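Nastach opens up its two-arm planning software

06/07/2021

Nastach has released the source code of Urna, the planning layer it uses to run two robot arms over a shared work surface. The release covers the planner, the collision checker and a set of logging tools. The perception module is not included and stays under a paid licence.

Urna is meant for jobs where both arms need the same small space. Many two-arm systems deal with this by giving each arm its own half of the table, or by making one wait until the other has left. Urna instead reserves space in short slices of time, so that the two grippers can work within the same container if their paths have been checked against each other first.

The software has been developed on a sorting task with coloured bins, which the team has used as its main benchmark since last September. Cylinders and jars have to be moved between containers, and the arms are free to share the work as the planner sees fit. 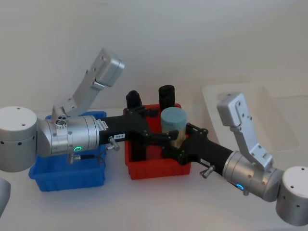 How the planner works

Each arm has its own motion planner, and a third process sits above the two and hands out reservations. If both arms ask for the same slice of space, the process compares the cost of delay for each and gives way to the arm that is holding something. The other arm is sent a holding position and plans again from there.

Mavis Kincaid, who leads software at Nastach, said the first version was too cautious. "It kept one arm parked for most of a run. You got the speed of a single arm and the price of two."

The current version checks clearance against the fingers as well as the larger links. That made the calculation heavier, but it allows the grippers to come much closer together inside a bin. 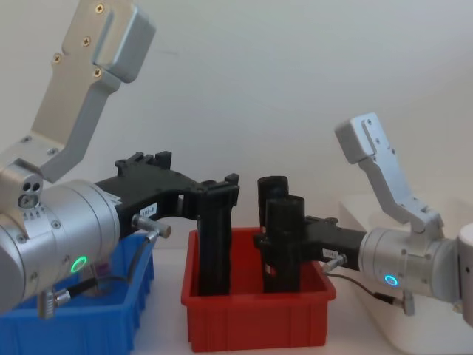
Both grippers inside the red bin, with a narrow gap between them.

Nastach says Urna completed 786 of 1,000 trial runs without stopping for an operator. Of the failures, most were put down to perception: the system either lost track of a container standing behind another or gave it the wrong height. Tall black cylinders placed one in front of the other were the hardest case, as the two are easily read as one object.

Wilfredo Tagle, who works on the perception side, said a fix is being tested that keeps several guesses about the contents of a bin and drops them as new views come in. 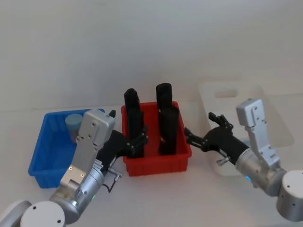
Black cylinders in the red bin, with an arm on either side.

Logging and replay

The logging tools may be of more use to other groups than the planner itself. Every reservation is stored with the joint positions and the planner's reasons, and a run can be played back against a changed set of rules. Lovisa Rønning at Ruiz-Ortega, which has had early access, said her group had replayed 500 runs in this way before changing anything on its own cell.
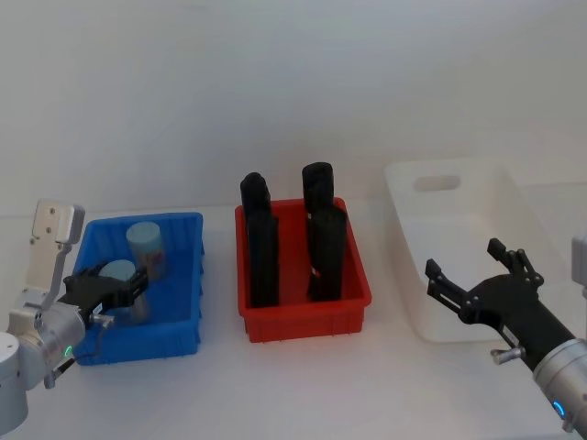 Replay does not model contact, so a grasp that slips on the real arm will still look fine on screen. Kincaid said there were no plans to add this.

Urna needs version 3 of the Dalon control library and has been tested only on Linux. Bug reports go to the public tracker, and Nastach is asking for the log file to be attached to each one.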